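# Undine Cake Turntable and Plate Set
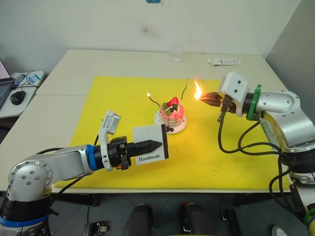

**Jessie Innes**, Product Editor, Pilia Bakeware
Page last revised Dec 24, 2023

The Undine is a manual turntable for frosting and finishing small round cakes. It replaces the Zorka, which was withdrawn in July. The two models share a bearing size but not a spindle, and Zorka tops do not fit the Undine base.

## Construction

The base is cast iron with a baked enamel coat. The top is spun aluminum, brushed on the upper face and left plain underneath. Rotation is carried by a sealed ball bearing supplied by Sugiyama and pressed into the base at our workshop. The bearing is not greased by the user and has no service port.

A rubber ring is set into a groove on the underside of the base. It grips smooth counters, silicone sheets and cutting mats. On bare unsealed wood the ring can leave a gray mark, and a damp cloth under the base prevents this.

## Specifications

| Item | Value |
|---|---|
| Top diameter | 37 cm |
| Bearing | Sealed ball, Sugiyama |
| Rotation | Continuous, both directions |
| Rated bearing life | 3000 hours |
| Dishwasher safe temperature (top only) | Up to 40 °C |
| Plates included | 2, white, round |
| Warranty | 2 years |

The bearing rating applies to a centered load. A tall cake placed well off center will wear the bearing faster and will also wobble at the point where a straight edge is being drawn around the side.

## Use

Set the base on a level surface and lower the top onto the spindle until it seats. There is a slight click. If the top rocks, lift it off and wipe the spindle – crumbs and dried sugar are the usual cause.

Three concentric rings are engraved on the top as a centering guide. The inner ring matches the foot of the supplied plates. Cakes can be frosted on the plate and carried to the table without being transferred.

For smooth sides, hold the scraper still and turn the top slowly with the free hand. For a streaked finish in two colors, apply the darker frosting first in uneven bands, cover it thinly with the lighter one, and make a single pass with the scraper. Further passes blend the colors.

Fresh fruit should go on last. Cut strawberries release juice into buttercream within nearly an hour at room temperature.

Candles and sparklers should be fitted after the plate has been taken off the turntable. Hot wax lifts the brushed finish on the aluminum, and the mark cannot be polished out.

## Cleaning

- Top: hand wash, or dishwasher at the temperature listed.
- Base: wipe with a damp cloth. Do not immerse.
- Rubber ring: pull out, rinse, dry flat, press back in.
- Plates: dishwasher safe on any setting.

## Parts

Rubber rings, tops and single plates are sold separately. The base and bearing are sold only as one unit – the press fit does not survive removal. Owners of a Zorka can still order its rubber ring, which has the same profile as the Undine ring but a smaller diameter. Quote the number stamped under the base when ordering.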